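Notebook entry 9/11/23
Nemgate bench, two-arm station
Task: drawing tools to tray, shown by remote control

Purpose. To record demonstrations of the drawing-tool task under the revised instructions and to note matters the operators should settle before the Flalasik set is closed. The target for the set remains 100 accepted demonstrations. The earlier block task, finished in July, is kept separately under Ridgeway and should not be merged with this one.

Setup. Both arms are driven from the leader handles. The wrist views are recorded together with joint positions and gripper opening. The table position was checked against the marks before the session began. Gripper zero was reset on both sides, and the reset values were entered in the station log.

Observations on grasping. The clear and tinted pieces remain the hardest part of the task. Against the teal surface the outline of a flat plastic tool is easy to lose in the wrist view, particularly where the overhead light reflects. Operators are asked to approach slowly, to bring the fingers down on either side of one end, and to close only when both tips can be seen. A grasp near the end of a long ruler is acceptable under the current instructions.

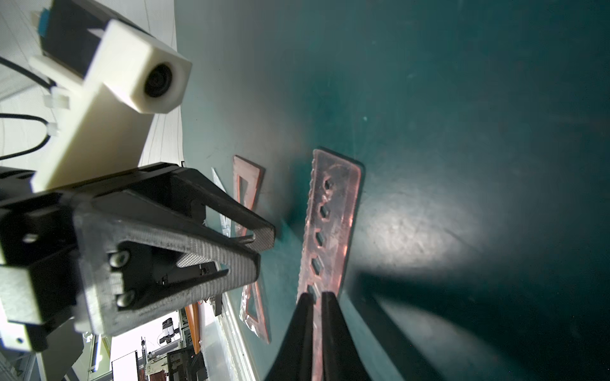
Wrist view, fingers closed on the lower end of the pink ruler. Second gripper at left.

The position of the second arm needs more care. When it waits close to the pieces, it leaves little room for the working arm and hides part of the table from the wrist camera. The proposal is to define a single waiting pose, toward the far side, and to begin every demonstration from it. Operators should also avoid resting the fingers on the table surface — contact of this kind shows up as a flat section in the recorded height, and the reviewers have been marking such runs for removal.

Placement. The instructions say only that a piece must end inside the tray. They give no order and no angle, and the operators have read them differently.
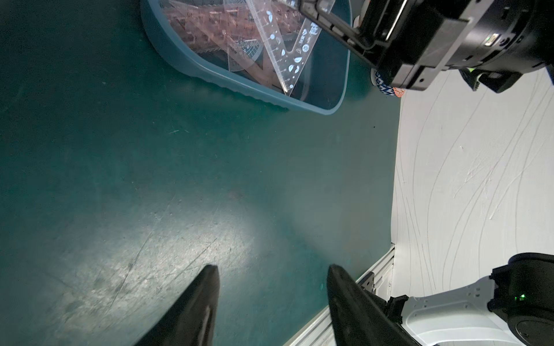

Stacking should be allowed, provided that each piece lies within the rim when it is released. A long edge resting toward a corner of the tray is to be accepted. Pushing a piece down with closed fingers is not to be used, as we do not wish the policy to learn it.

Data handling. Runs are to be uploaded to Clundis at the end of each session, with the operator code and the task version filled in. The storage limit is 4,000 files per folder; start a new folder before reaching it.

Open items
Agree on the waiting pose and write it into the station file.
Reword the placement instruction.
Try a lower light setting and compare the glare in both wrist views.
Review the 2 runs marked uncertain and decide whether to keep them.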